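Workshop notebook, Julemden robotics club
April, after the afternoon session

Picked up from the last entry. The jaw pads on Nukau are back on with the thicker tape and the wrist camera cable has been re-routed under the forearm, so it no longer pulls when joint 5 turns past halfway. Checked with the arm powered down first, then at slow speed. No snagging.

Main job was the soft toy task for the Brivell student challenge. Rules sheet says the arm picks plush toys off a table one at a time and drops them in the tray, 90 seconds per run. We are still on the leader arm for now, one person driving and one on the keyboard to start and stop. The plan is to train on those runs once we have enough of them.

Target is 144 good runs. We have 80 as of tonight, after throwing out the ones where the gripper camera dropped out. That fault is probably the USB hub. Swapped it for the powered one from the Simon bench and had no dropouts after that, but it was a short session, so leave the question open.

Things noted while driving:

Round toys are easy if you come in from above with the jaws wide. Flat or long ones want the wrist turned first, then lowered. Most of our missed grasps are from turning and lowering together.

Gripper current limit was too high and the jaws were stalling on the thicker toys. Turned it down one step. The motor ran cooler, grip still fine on a slow lift. On a fast lift it slipped twice. Keep the lower setting and drive slower.

Exposure on the wrist camera is still on auto and it hunts whenever the window comes into view. Tried fixing it by hand at 4 o'clock and it was too dark by the end. Needs a blind down or a lamp, and then a fixed value.

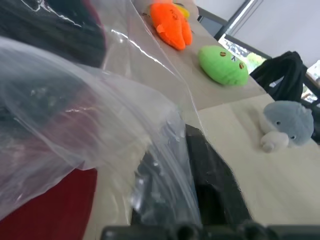
Labels are the other weak spot. We have been typing the toy's name by hand and there are now three spellings of the same one in the log. Agreed to go by colour only: orange, green, yellow, grey. The whale or shark, whichever it is, goes down as grey. I'll run a script over the old entries and fix them in one go – please don't edit the log by hand until that's done.

Backed up to the club drive, folder 6. Calibration file is in there too, the newer of the two.

Next time:
Blind or lamp, then lock exposure.
Long run on the powered hub, watch for dropouts.
Check the screws on the lower jaw, one felt loose.
Ask Brivell whether a toy that lands on the tray rim counts.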